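Double-walled glass

Double-walled glass is drinking ware made from two layers of glass joined at the rim, with a sealed gap between them. The gap slows the passage of heat between the drink and the outer surface. Cups, tumblers and small bowls are the most common forms. The term is also used for certain teapots and jugs, although these make up a small share of production.

Construction

Most double-walled vessels are made from borosilicate glass, which expands very little when heated. The inner and outer walls are shaped separately, placed one inside the other and fused with a flame at the rim. The gap normally holds ordinary air. A vacuum is used in flasks, where the inner wall is usually silvered as well, but is rare in open cups.

Air trapped during fusing expands while the glass is hot. Makers therefore leave a small hole in the base of the outer wall, which is closed once the piece has cooled enough to be handled. Some designs close the hole with a bead of glass and others with a silicone plug. After sealing, the vessel is reheated and cooled slowly to relieve strain in the joint.

History

Vessels with two walls of glass were known well before the modern cup. Decorative beakers with gold leaf held between two fitted layers were produced in Bohemia in the eighteenth century. The vacuum flask, developed in the 1890s for laboratory use, showed the value of the design for keeping heat.

The Plemberg works began making double-walled tea glasses by hand under the glassblower Nilton Condori, who had trained as a maker of laboratory tubing. The first range had 6 shapes, all with a straight outer wall. Output reached 4,000 pieces a year before the works moved to Mamell, where part of the shaping was given over to machines. Rounded forms were added later by the designer Lok-yiu Lam, whose Sincombe range remained in the catalogue for 31 years. The Bouvier collection holds 81 pieces from the two sites, including trial pieces with unsealed bases.

Use and care
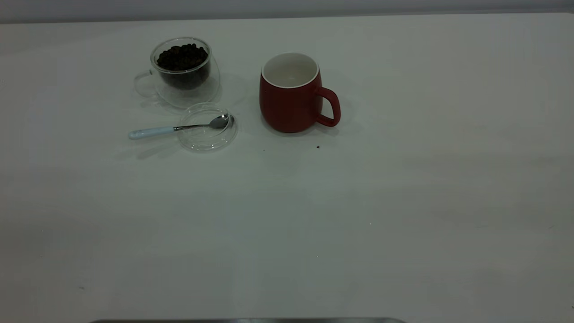

Can a double-walled glass be used again after water has entered the gap?

The glass can still hold a drink, but it insulates less well and should not be heated. Water sealed between the walls turns to steam when warmed, and the pressure may break the vessel.

Hand washing with a soft sponge is generally advised. Metal spoons may scratch the inner wall, and a scratched wall is more likely to crack when hot liquid is poured in. Ice should be placed in the glass gently. Makers' instructions differ on the use of microwave ovens and dishwashers, particularly for pieces with a silicone plug.

See also

Borosilicate glass
Vacuum flask
Tea glass
Annealing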